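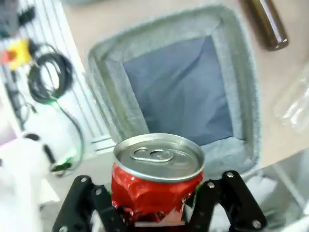 Groladbridge Tenants to Sort Cans, Bottles and Plastic at Home Under New Skakard Program

GROLADBRIDGE, April 2020 — Skakard, the housing management company, will supply soft fabric sorting bins to 200 apartments in Groladbridge under a recycling program that begins in June. Each household will receive a set of gray bins with felt-like rims, a printed sorting card and a pickup schedule. There is no charge to tenants.

The program replaces the shared outdoor containers at the Mikuš buildings, where cans, glass and plastic have been going into the same container. Mixed loads have to be sorted again after collection, and broken glass makes that work slow. Under the new system, residents will separate beverage containers indoors and bring them down on pickup days already sorted.

"People told us the big containers were the problem," said Dagmar Čierny, program manager at Skakard. "They are at the far end of the lot, the lids are heavy, and there was never a clear answer about what goes where. A bin next to the kitchen table is easier to live with."

The bins are made by Jurnon. They have open tops and padded rims, and they can be lined up along a wall or beside a table. Skakard chose fabric over hard plastic after tenants in a 40-apartment trial asked for something quieter that could be carried under one arm.

"The noise came up a lot," said Maite Paredes, who ran the trial. "If you drop a glass bottle into a hard tub at ten at night, your neighbors know. We also heard from people with very small kitchens. They wanted something they could move out of the way when company came over."

The sorting card covers the items that make up most of a household's drink containers: aluminum cans, glass bottles and clear plastic bottles.
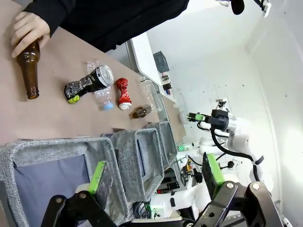 Cans may be crushed or left whole. Bottles should be emptied first. Plastic bottles can go in with their caps on, and labels do not need to be removed from anything. Glass of any color goes into the same bin, small bottles and large ones together. Window glass, mirrors and drinking glasses are not accepted and should go out with regular trash.

Residents are free to decide which bin holds which material. Skakard will send stickers for those who want to mark them — the pickup crew will go by what is inside.

Pickup will take place every 10 days. Tenants can leave their bins outside the apartment door by 6 a.m., and the emptied bins will be returned to the same spot. Anyone who is unable to carry a full bin to the door can call the building office and ask for help.

"Glass gets heavy fast, so we would tell people not to wait until the bin is full to the top," said Ankit Sengar, who supervises collection for Skakard. "If a bin gets sticky, wipe it out with a damp cloth and let it air out. Please don't put it in the dryer."

The bins will be left at apartment doors with no signature required. Planned lobby demonstrations have been dropped, and a printed guide will be included with each set instead. The guide will be available in large type on request.

Tenants do not need to sign up. Households that want an extra bin, or that do not wish to take part, should let the building office know before delivery. Regular trash service at the Mikuš buildings will stay on its present schedule.

About Skakard
Skakard manages rental apartments in Groladbridge and handles maintenance, grounds care and waste collection for its buildings.

Media contact
Izzati Menon, Communications, Skakard, Groladbridge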